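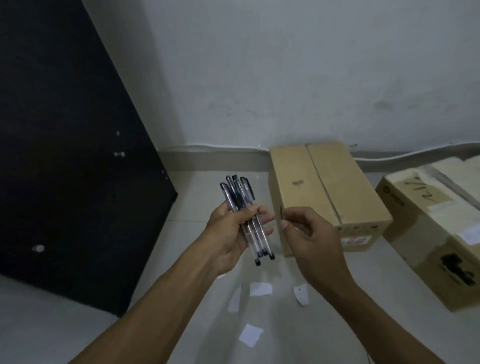
Fig. 1. Sorting pens by hand: a small bundle held in the left hand, the right coming across to it.

Robots in Everyday Life, Session 4: Can a machine do the chores yet?
Notes to go with Wednesday's lecture. Please bring them with you to the afternoon workshop as well.

Welcome back, everybody, and thank you for the lively discussion last week (I'm still getting messages about dishwashers, and I do intend to answer them all). Today we come down from the big promises to something you could do at the kitchen table without putting your tea down for very long: picking up a handful of pens and passing them from one hand to the other.

1. Why start with pens?

Look at Fig. 1 for a minute before you read on. The left hand has its fingers curled across the barrels and its thumb pressed along the front, and the pens aren't neatly lined up at all. They fan out a little and the tops sit at different heights. The right hand is open, with thumb and index finger slightly apart. If you wanted to take one pen from that bundle, you would slide it out and tighten your grip on the others without giving it a thought.

A machine has to do quite a lot of thinking, or something that stands in for thinking. Where does one pen stop and the next begin? The barrels are transparent, and clear plastic is a nuisance for many depth cameras, which may see the wall or the floor through it, or nothing useful at all. Then there is the matter of the grip. Pull one pen and its neighbours want to come along. Your skin feels that tiny slip straight away, whereas a plain two-fingered gripper may have very little sense of touch to go on.

2. Shop floor and home

My colleague Rosimeire Sampaio spent several years with Alvarado, who pack stationery sets, and she has kindly let me use her teaching case. Their line, called Ulis, filled up to 800 sets an hour, and it did so very well — provided every pen arrived in its own slot, facing the same way, with the lighting always the same. When pens came loose in a tray, a person sorted them. The firm looked at automating that part too and decided to leave it alone for the time being.

Homes are harder still. Think about the corner in our picture, with its cardboard boxes, a big black panel leaning to one side, scraps of white paper on the tiles and a thin cable running along the skirting. You or I would step round all of it. A household machine must decide which things are furniture, which are rubbish and which must on no account be pulled, and the answers may be different by teatime.

3. So, can they do it?

Some of it, yes, and I don't want to be gloomy. Robot vacuum cleaners are a familiar sight, and machines in research labs can fold towels and load cups into racks, sometimes rather slowly. What I'd ask you to be careful about is the short film of a single success. Ask how many tries there were, whether the objects were new to the machine, and who tidied up between goes.

A little arithmetic for you. Suppose a machine manages one pen correctly 39 times in 40. It sounds splendid, and for a demonstration it is! Over 2,000 pens, though, you should expect 50 mistakes, and somebody has to find them.

4. For the workshop

Work in pairs. Gather a few pens and pass them across one at a time, first as you normally would, then with thick gloves on, then using only thumb and index finger. Do 20 passes each way and write down every drop or double pick. Ronaldo Brandão will be in the room from two o'clock with spare gloves.

Reading for next time: the Mavura handout on grippers, pages one to six, and the short Sukby case if you have the energy. Please send me your drop counts before you go home, even if they are embarrassing.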